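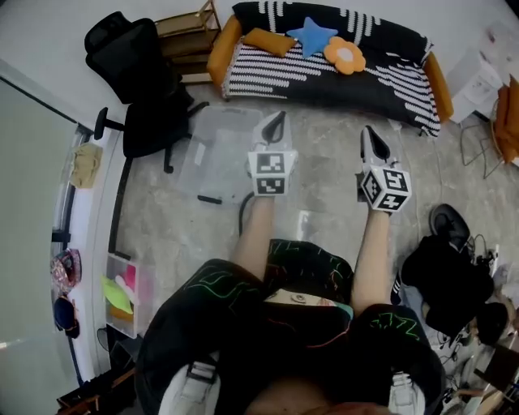 Chapter 14
Crime Reporting and the Courts

Most reporters meet the police beat early. A small paper such as the Irnholm Courier may give it to a new hire in the first week, along with a phone list and a login for the county court records. The work looks simple. An incident happens, the police issue a statement, and the paper prints a version of it. Much of this chapter is about what goes wrong between the second step and the third.

Take a burglary at a shop. The first police log says that three men broke into the Hsueh hardware store and took $665 from the register. By noon the department has two suspects, and one is 17. By evening the owner has checked the till and says the loss was $500. A story posted at nine in the morning is now wrong on the number of people and the amount of money, and it may be about to name a minor. The reporter copied the log correctly, but the log was an early account.

Police logs, arrest reports and charging documents are different records. A log notes what a caller or an officer said at the time. An arrest report gives the officer's grounds for taking someone into custody. A charging document is filed by a prosecutor and sets out the offense the state intends to prove. A person who has been arrested may never be charged, and the charge may change before trial. Use the word that matches the record in front of you.

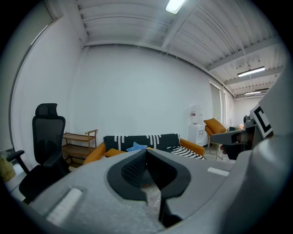
Department of Journalism and Media Writing

14.1 Words that decide guilt

"Police arrested the robber" says that the person did it. "Police arrested a man on suspicion of robbery" does not. The word "allegedly" helps less than students expect. It tells readers that a claim has been made but leaves out who made it. Name the source: the complaint, the prosecutor, a witness under oath.

Loubna Ait Ali covered the county courts for the Tirkus Record before she began teaching. Her rule for first drafts was to underline every verb with a suspect as its subject and write the source in the margin. Verbs with no source came out.

14.2 Following a case to its end

Many papers report an arrest and then drop the case. In February the Record went back through 90 arrest stories on its own site and found that only 14 had been updated with an outcome. Keep a list of open cases with the next hearing date for each, and check it weekly.

Key terms: arraignment, charge, complaint, indictment, plea, suspect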